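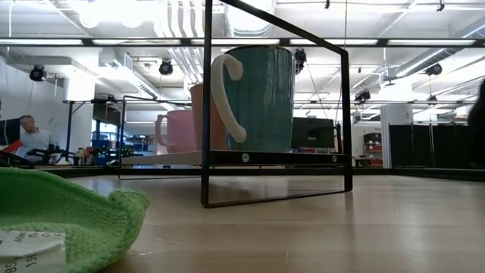 Jandimari Paint Names

Factory paint colors offered on low-volume sports cars, taken from printed sales brochures and color cards.

Version 2, released May 17, 2024

Contents

The set has 3264 rows. Each row is one color as offered on one model in one model year, so a color that stayed on the list for four years has four rows. The rows come from 287 brochures and color cards held in the Villanueva reading room. Everything was typed in by hand and checked once against the paper.

Files

colors.csv: the main table
models.csv: model names, body style, first and last model year
sources.csv: one line per brochure or card, with shelf mark
families.csv: the list of color families and what goes in them
changes.csv: every correction made after version 1

All 5 files are UTF-8, comma separated, with a header line. Fields with a comma in them are in double quotes. There are no tabs.

Columns in colors.csv

row_id: a number that never changes. Deleted rows leave a gap.
model_id: matches models.csv
model_year: four digits, as printed on the source
color_name: the name as printed, accents kept
color_code: the paint code, blank if the source gives none
finish: solid, metallic, pearl, matte or unknown
family: see below
extra_cost: yes, no or unknown
source_id: matches sources.csv

A color code is blank in 128 rows. We did not fill these in from later years, even where the name is the same. Makers reuse names for a different mix more often than you would expect, and a guessed code is hard to spot once it is in the table.

Where a brochure prints a name in two languages, color_name has the first one and the second is dropped. Version 1 joined them with a slash, which broke sorting.
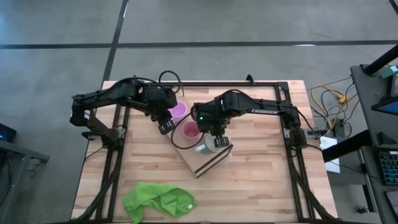 Color families are assigned by eye from the printed chip or, when there is no chip, from the name. They are meant for sorting and for simple charts, and they are broad. Pink has its own family, separate from red, and it covers anything close to the pink plastic cup near the top rail as well as paler shades. Copper and bronze go under brown. Silver and gray are split by finish: metallic goes to silver, solid goes to gray. If two people picked different families for a chip, the row has the one picked second, and the first is noted in changes.csv.

Old chips fade. Reds drift toward orange and some whites turn yellow, and a brochure kept in a window looks nothing like one kept in a drawer. Please don't measure color values from scans of these sources and treat them as paint data. No RGB values are included in the set and none are planned.

Extra cost

The extra_cost column says only whether the source lists the color as an option with a charge. Prices are left out. Many brochures put them on a loose sheet, and the sheets are missing for most of the older models. "Unknown" means the source doesn't say, so don't count it as "no".

Colors made to order are left out unless they have a printed name. A line such as "other colors on request" does not get a row.
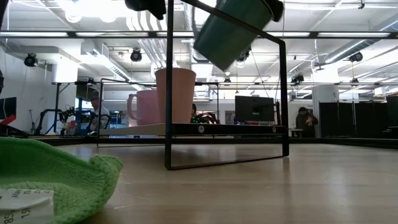 One user of version 1 wrote that the Hendby coupe seemed to have twice as many greens as it should, and asked if the spring and fall brochures had both been entered for the same year. They had. The two brochures list the same paints with slightly different spelling, and the script that looks for duplicates compared names letter by letter. It now compares codes first, and names only when a code is blank. The extra rows are gone and their row_id values will not be used again.

Known problems

The Rollska roadster is thin before its second model year. We have one folded card for it, and the corner with the metallic colors is torn off.

Matte finishes are probably undercounted. Older sources call them "satin" or "silk", and those were typed in as unknown until February, when the rule changed. Rows entered before then have not all been looked at again.

Two-tone cars are listed under the upper color. The lower color is in color_name after a plus sign. It has no code and no family.

model_year follows the cover of the brochure. A few covers carry the year of printing, which can be one year early.

Loading

Read color_code as text. Some codes start with a zero and a spreadsheet will strip it. The same goes for shelf marks in sources.csv.

Use

The tables may be copied, changed and shared, for pay or for free, as long as Jandimari Paint Names and the version number are mentioned. The brochures themselves are not part of the set and we can't send scans.

Corrections

Send the row_id, the column and the value you think is right, plus where you saw it. A photo of the page helps. Photos of a car do not, even if it is said to be in original paint. Accepted corrections go into changes.csv and into the main table at the next version.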